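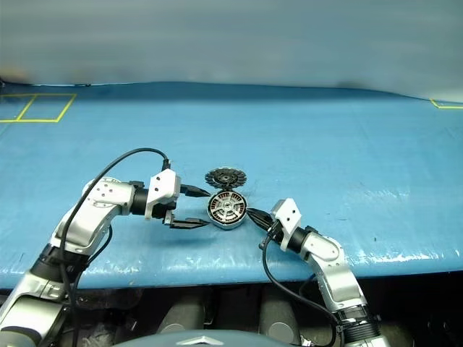
A small motor stator and a black finned rotor disk on a blue tabletop.

166 shares | 18 comments

Urmas Hunt wants Hirness to be promoted by the spring, and he says so before his tea has arrived. I have heard this from three Hirness managers now. Two of them were gone before the clocks changed.

"I know what people think," he says. "New man, big talk. But look at how we press. We win the ball higher than anyone in this league."

They may well do. They have also lost four of their last six, and on Tuesday they let Mac Giolla score twice from the same corner routine. Hunt calls it "a lapse". Was the second one a lapse as well? He stirs his tea for a while. "The second one was poor marking," he says.

He is better company on money. Dirodwood, the shirt sponsor, leave at the end of the season, and the average gate is stuck at 700. "You can't buy a centre-half with that," he says. "You can barely rent one." So the plan is to play the youngsters, which is what clubs tend to plan when the other plan costs too much.

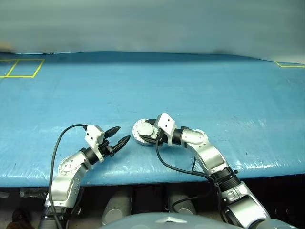
Signe Rustad is not convinced either. She has missed one home match in 100, and told me the youngsters were being asked to defend for players who had stopped running. "Ask him who tracks back," she said.

I did ask him. Hunt laughed, then didn't. "Everyone tracks back," he said — and then, after a bit, "Everyone is told to."

He has a contract until next summer and a trip to Akico on Saturday, where Hirness haven't won in nine visits. He expects three points. I wrote that down and he watched me do it.

Comments (18)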